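The Inventory at Prarkesine

In January the Office of Unclaimed Effects received notice that a guest of the Kurico Hotel in Prarkesine had departed without settling the matter of his belongings. The notice was one page long and bore two signatures. It was assigned to Annick Pruvost, Examiner, Second Grade, who had served the Office for most of her working life and had never been sent farther than the end of the tram line.

The Office exists to establish what a person has left behind and to whom it should pass. Its procedures are set out in a manual of 800 pages. The manual requires that an Examiner attend in person, that she record each article in the order in which it is found, and that she form no opinion of the owner. Miss Pruvost had always kept the first two rules without difficulty.

She arrived by the evening train. The manager of the Kurico met her at the desk and informed her that the guest, a Mr. Yasuo Tamura, had occupied the same room for 200 nights. He had paid in advance for each of them. He had taken breakfast alone, had spoken courteously to the staff, and had received no letters.

"Did he state his profession?" Miss Pruvost asked.

"He wrote 'surveyor' in the register," said the manager. "We did not inquire what he was surveying."

She was given the key and a receipt for the key.

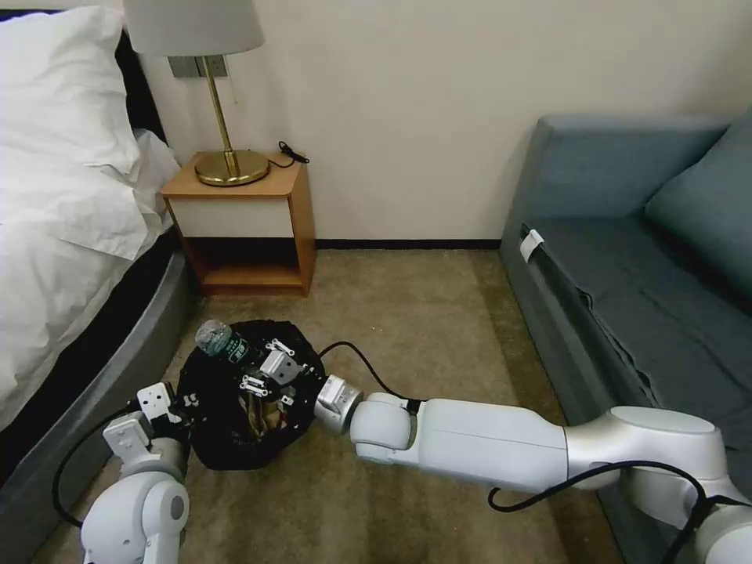
The register entry proved to be accurate. Mr. Tamura had been engaged by the Vastance Water Company to determine whether the river Tan could be turned from its course above the town. Miss Pruvost learned this from a notebook bound in green cloth, which she entered as Article 1. The manual permits an Examiner to read a document only so far as is needed to identify it. She identified the notebook on its first page and continued to the ninth.

The early entries were such as any surveyor might make. They gave depths, dates of frost, and the condition of the banks. Toward the middle of the book the measurements grew fewer and the remarks grew longer. Mr. Tamura noted that a woman at the ferry landing sang to her goats. He noted that the river was never the same color at 9 in the morning as it had been at 8. On one page he had written only, "The Company asks again for my conclusion. I have replied that the river is still being observed."

Miss Pruvost closed the notebook and sat for some time with her pen above the form. The form provided a space for the condition of the article. She wrote "used."
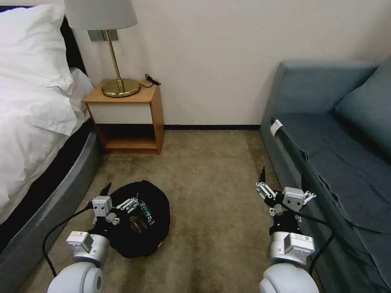

The room at the Kurico, as the Examiner found it.

At 10 in the evening the manager brought a pot of tea and asked whether the inventory was complete. She replied that it was not. He observed that the Company had sent a man to ask for the notebook and that this man had offered 900 crowns for it, which seemed to the manager a generous sum for a used book.

"Articles under examination may not be sold," said Miss Pruvost.

"And when the examination is finished?"

"They pass to the person named by the owner or, where no person is named, to the party with the strongest interest." She had recited this sentence many times. It had not previously occurred to her to wonder how an interest was weighed.

When he had gone, she read the remainder of the notebook. The final entry was addressed to no one. It stated that the Tan could be turned, that the work would not be difficult, and that the writer had decided to follow the river down to the sea on foot in order to see what would be lost. He regretted any inconvenience to the hotel. He asked that his good coat be given to the night porter.

The manual makes no provision for an owner who is merely out walking. Effects are unclaimed or they are claimed – the Office recognizes no third condition. Miss Pruvost turned to the page on extensions, where she found that an examination may be prolonged for as long as the Examiner considers an article to require observation. No upper limit is given.

She wrote to the Office that night. Her letter reported that the coat had been delivered in accordance with the owner's instructions and that Article 1 presented unusual features. She would remain in Prarkesine until these had been resolved. She enclosed the receipt for the key.

In the morning she paid for the room in advance and walked to the ferry landing with the notebook under her arm. The woman with the goats was already there. The river was gray, with some green in it near the far bank, and Miss Pruvost took out her pen and wrote this down.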